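Rutiscombe Evening Program
Organizing Everyday Spaces, Unit 4: Sorting with Sticky Notes
Handout and notes, 3 September 2021

Bring: one pad of sticky notes in mixed colors, a marker, and your list from Unit 3 (the messy one, please don't tidy it up first!).

Why we start with paper

I love this unit. A sticky note is small enough that you have to pick one thing to say, and light enough that changing your mind costs nothing. Last time we wrote long lists of everything that lives in the problem corner of your home. Now we break that list up and push it around on a flat surface until it starts to make sense.

The first round

Clear a patch of table or floor. Write one item or one small job per note, in big letters. "Gloves" is fine. "Sort out the hall" is too big, so split it. Lay the notes down with plenty of space between them and don't group anything yet. A handful is enough for a first go; people who begin with 40 notes spend the whole session writing and never get to the moving part, which is the fun part.
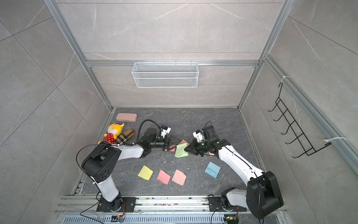
Once your notes are down, give each color a meaning. Any key will do as long as you write it down before you start. The one I use at home:

Yellow: used every day
Pink: used every week or so
Green: used now and then
Blue: belongs in another room

If your first notes are already in the wrong colors, copy them over. It takes a minute, and the second writing is often shorter and better than the first. Pads vary a lot in shade, so if you have two pinks that look alike, treat them as one color or you will be squinting at them all evening.

The second round

Move the notes so that things used together sit together. Leave gaps! A wide gap between two groups is a perfectly good finding: those things can be stored apart. If two notes keep ending up overlapped, ask whether they are one job.

Then think about height. Things you reach for daily go between hip and shoulder. Wire baskets are wonderful up high for light, bulky stuff, and hooks on the wall will take anything with a loop or a strap. Mark each note H, M or L in the corner for high, middle or low.

A word on sticking

Peel from the side, along the glue strip, and the note will lie much flatter. Dusty floors kill the glue quickly, so wipe first.

For next time

Do both rounds for one corner of your home and copy the final layout onto a single sheet. Read the Chuang chapter on small rooms, the part on hallways especially. Travero pads are in the supply cupboard if you run out; please sign for them.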